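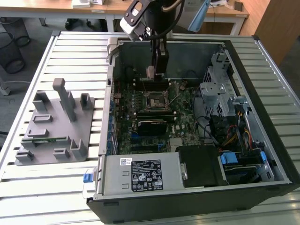 Retrying from the last good subgoal vs. starting the whole episode over

cidura_bench wrote:
Hello all, and sorry in advance for the length, I never learned to write a short post! We've been working on PC assembly with two arms, and I wanted to share a result that surprised me. The usual thing with a long task is to let the policy run and, if it goes wrong, mark it failed. We split the task into 13 subgoals and trained a little check on the wrist views that decides whether the current one is done. If the check says no, the arms back off to the last good pose and try that piece again. Training set is 1587 episodes, teleoperated, and the policy itself is exactly the same in both conditions. With the check, full runs finished far more often, and most of the gain was in the processor steps.

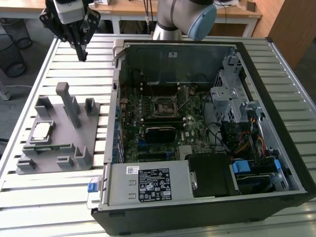
The parts start in a printed fixture beside the tower, so at least the pickup is fairly kind to us. Seating is where the backing off really earns its keep, and I'd love to hear whether people with other hardware see the same.

rasow_fan wrote:
Lovely work, and thank you for writing it up so fully. I do have to grumble a bit, though. If you allow retries, you're giving the policy more time and more chances. Did the baseline get the same clock? We made this mistake on our Rasow cells and it took an embarrassing while to notice.

cidura_bench wrote:
Fair grumble! Same time limit for both, but the baseline has no way of using what's left over, so you could still call it generous to us. We ran 442 trials in all, split evenly.

Shufen Yan wrote:
I'm going to disagree with rasow_fan a little, in a friendly way. Knowing when to try again is the skill being tested, so I wouldn't want it taken out. What worries me more is the check. From the wrist, a processor that's a hair off and one that's properly down look very much alike to me, and I've stared at plenty of them (my poor eyes). What's your false "done" rate?

cidura_bench wrote:
Worst on exactly that step, I'm afraid, about 9 percent. This is the sort of view it has to judge from:
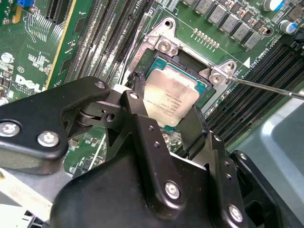
Wrist view, screwdriver tip on the right screw of the socket frame.

The glare on the metal lid doesn't help, and the finger hides the lower edge.

daza_tinkerer wrote:
Could you have the gripper let go and move back a little before the check looks? We do that with connectors on our Daza setup. It's slower, and my labmates complain, but the labels got much cleaner.

rasow_fan wrote:
I'd try that before touching the network. And Shufen, I still want to see a baseline with blind retries, same number of attempts, no check at all. If that closes half the gap then the story changes quite a bit.

cidura_bench wrote:
Blind retries is a good one and I'm a little ashamed we didn't run it. Give me until March, the arms are booked for the Surkier comparison before then, and I'll come back to this thread with both.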